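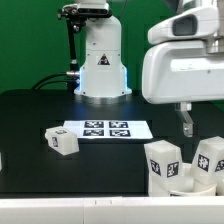

Figure 3. Marked blocks and the printed four-marker sheet on the black tabletop.

3.2 Parts and printed markers

The white blocks have every quality one wants in a test object except that of being easy to tell apart. White on white, they leave the printed markers to do nearly all the work of identification. Each block therefore carries markers on more than one face, on the theory that a block set down by a tired person will land on whichever face was labeled best. Thevar (the Kokescombe notes) calls this the buttered side rule, and we have found no reason to improve on the name.

The sheet in Figure 3 holds four markers, two by two, and serves as the common reference for everything else on the table. It is ordinary paper. We tried a stiffer card in March, which curled at the corners and was retired to the Nernness office, where it now holds a door open.

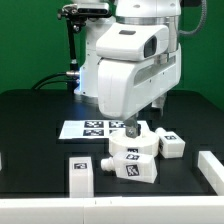

Layouts were drawn from the Matero list, which has 118 entries, 72 of them distinct once rotations are set aside. Of these we kept 14 - the rest either repeated a neighbor in all but name or asked two blocks to share one spot, a thing blocks remain unwilling to do. Each layout was set up 10 times by hand, with no attempt at neatness beyond what the list required. Ramasamy spacing was used where the list gave none.

Paper alignment was checked by eye before each layout. Small tilts were left alone, as positions are given relative to the sheet and the table edge has no say in the matter. Worn markers were reprinted at the same size and stuck over the old ones, edges pressed flat with a thumbnail.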